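Test : métier à tisser de table Sorneo, 8 cadres

Posté le 16 mai 2024

Bon, je fais vite, j'ai une chaîne à finir. Reçu le Sorneo en janvier, donc quatre mois d'usage, presque tous les soirs. Largeur utile correcte pour des écharpes, des sets de table, des échantillons. Pas pour une couverture, faut pas rêver.

Prix : 700 euros chez Stavosier, port compris. Peigne fourni, un seul. Les autres en option et c'est pas donné.

Montage. Notice traduite n'importe comment, schéma 4 à l'envers (si si). Une soirée entière, plus une demi-heure le lendemain pour redresser le battant qui frottait à gauche. Prévoir un vrai tournevis, la clé fournie s'arrondit au troisième serrage. Marwan Karaki, de l'atelier, a monté le sien sans la notice et il a mis moins longtemps que moi.

Les leviers maintenant. Huit, sur le dessus, bien durs au début. Ça se fait. Au bout de deux semaines j'avais plus mal au pouce. La foule s'ouvre franchement, même avec un coton fin bien tendu. Par contre le cadre 7 redescend mal, faut l'aider du doigt. J'ai écrit à Stavosier, réponse polie, pièce envoyée, pas encore changée.

Premier vrai ouvrage : un sergé croisé en laine Kadlec, 100 fils pour commencer petit. Lisières moches. Deuxième essai mieux. Ensuite j'ai voulu faire la maligne avec un damassé tiré d'un vieux cahier de Raymonde Arsenault, 986 fils, de la soie, et là... trois jours d'enfilage, une erreur au milieu, tout repris. Le métier n'y est pour rien. Les lisses en texsolv coulissent bien, aucune cassée à ce jour.

Le bruit : clac clac clac. En appartement après 22 h, non. J'ai collé de la feutrine sous les butées, ça change la vie. Aurait dû être d'origine à ce prix là.
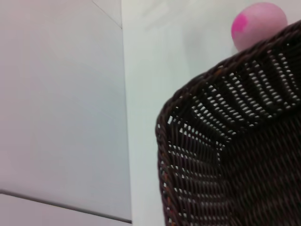 L'ensouple arrière, gros point faible. Le cliquet a peu de crans, du coup la tension on l'a jamais pile où on veut. Trop mou ou trop raide. Je compense avec un poids suspendu, bricolage classique. Sur mon ancien Ondbridge c'était un frein à friction et franchement rien à voir, mais bon il avait que quatre cadres et il pesait un âne mort.

Transport : se plie chaîne montée, vrai bon point. Emmené deux fois en stage, rien bougé. Enfin un fil de lisière, pas grave.

Pour qui ? Quelqu'un qui sait déja ourdir et qui manque de place. Un débutant sera mieux avec un peigne envergeur, moins cher et moins d'énervements.

Note : 7/10. Huit si la pièce du cadre 7 règle le problème, je mettrai à jour quand je l'aurai posée.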